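Drundivlow library reopens its ground floor after new tiling

Tue 23 March

Readers in Drundivlow will be glad to hear that the ground floor of the library is open again this week, after a winter in which all of us had to squeeze up the side stairs with our bags and our umbrellas and, in a good many cases, our toddlers. The old carpet, which had served the building for 20 years and had given up any claim to a color, has gone for good.

The work was carried out by Gistum, a flooring firm from the other side of the river, and took four weeks from the first torn strip of carpet to the last line of grout. The library had hoped to be finished sooner, but a patch of damp turned up near the returns desk and had to be dealt with before anything new could go down. The heating pipes were checked at the same time, so the reading corner by the radiators should be a good deal cozier next winter - regulars will know how welcome that is.

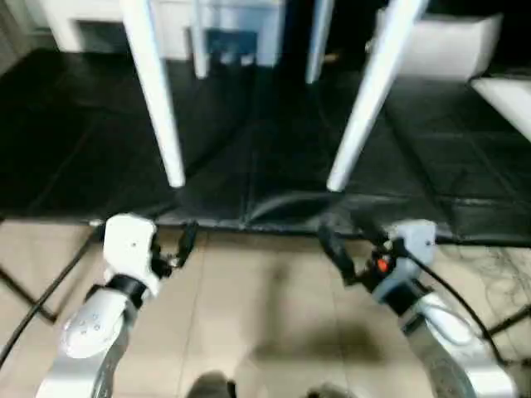 Beige floor tiles and a black padded mat, with white furniture beyond.

Opening hours stay as they were, with a late evening on Thursdays. The large-print shelves have moved closer to the front door, after many requests, and local history now has the long wall that used to hold the atlases. Anyone who still has books out from before the closure needn't worry, as no fines will be charged on them, and they can be handed in at the desk or dropped through the slot on Chu Street.

The children's story hour comes back downstairs too, on Saturday mornings, with two sessions so that the little ones and their older brothers and sisters can each have their own. Places are free, but please put your name down at the desk.

Upstairs, the study room will close for some two weeks in July while the windows are painted. The Skesix reading group, which meets there, will move down to the ground floor for that time and would be delighted to see new faces.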